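Questions people keep asking me about robot club
===

*Last tidied up 17 March 2025. If your question isn't on the list, grab me or Dragica before a session, or shout across the room like everyone else does.*

**Do I need to know any coding?**

Nope! I'd written one program in my life when I joined, and it drew a wonky star. You'll pick up what you need by changing bits of other people's code and seeing what breaks. If you already code, lovely, you'll get pestered for help by week two.

**So what do you do all term?**

We've got one long project and a load of small messing about. The long one is called Treseto, and it's our entry for the Atow Challenge in May. The idea is that you give the arm a heap of everyday stuff and it has to pick each thing up, hold it still, and put it where it's been told. Boxes are easy. We did boxes before half term and got very smug. The trouble starts with anything that bends, flaps, folds or slides, and the Atow rules say at least three of the objects have to be "non-rigid", so there's no getting out of it.

**What's the hardest thing you've tried to pick up?**

Card holders. I will die on this hill. A mug is a mug whichever way you come at it, but a card holder can be shut, open or half open, and the plastic sleeves inside go wherever they fancy. If you only grip the cover, the middle can slide about. If you grip too hard, the whole thing folds up like a taco.
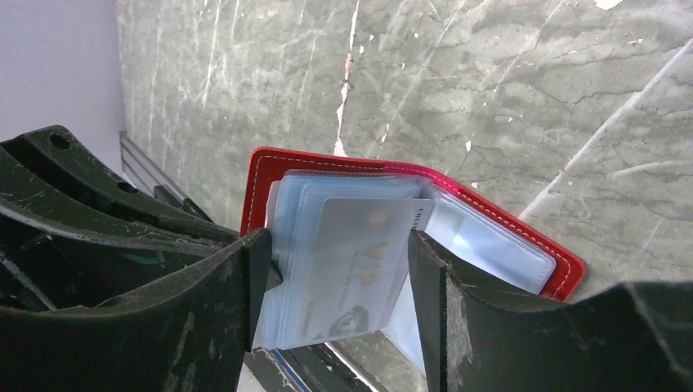 *Reading time: 3 minutes*

The red one with the VIP card in it is my favourite of the lot, mostly for the gold letters. It's being held open and upright with one finger pressing on the stack of cards and the other on the side of the holder, and that's the grip we write down as "open pinch" in the log. You get five marks for a hold like that if it stays put for the full count, and two if it stays put but twists. There's a long argument in the club chat about what counts as a twist. Please don't restart it.

**Why are the gripper fingers so scratched?**

They get used! Scuffs are fine. What we do care about is the bit at the tip that touches the object, so have a look at it before you start and tell someone if it's got a new chip or feels smooth where it used to feel rough. Don't sand it, don't put tape on it, and please don't do what I did with the glue.

**Can I bring something from home for it to pick up?**

Yes please, we're bored of ours. Rules are: nothing sharp, nothing you'd be sad to lose, nothing with food in it. Purses, glasses cases, soft toys and odd gloves are all good. If it's a wallet, take your real cards out first. Put your name on a sticky label on the back and pop it in the Delter crate by the door (it's got DELTER down the side in marker pen, you can't miss it).

**Who gets to drive the arm?**

Everybody, in pairs. One of you drives and the other has a hand by the stop button and does the log, then you swap. The first two sessions you'll be on the log more than you'd like, sorry, but it's how you learn what a bad grip looks like before it's your bad grip.

**What do I write in the log?**

The object, how it was lying when you started, which grip you went for, and what happened. Do write down the rubbish ones. I spent a whole evening last term trying to work out why the glasses case kept popping out, and the answer would've been sitting in the log if anyone (me, it was me) had bothered to note the misses.

**What's the Ostapchuk?**

It's the pile of objects we test on at the end of each session, all in a jumble. The name comes from an old team and I've never got the full story. "Running the Ostapchuk" just means having a go at the lot in one sitting without touching anything by hand.

**Am I going to the competition if I join now?**

You can come and watch for sure, and there's a fair chance of a place on the team. Dragica Nikolaidis sorts out the list and she goes by who's been turning up and filling in their logs. She isn't fussed about who's got the best scores, so don't panic if yours are awful.

**Does it cost anything?**

Not for the normal sessions. The May trip will need a bit towards the coach, and there'll be a letter about that once we know the price.

**What should I wear?**

Whatever you like, but tie long hair back and leave dangly sleeves and lanyards off when you're driving.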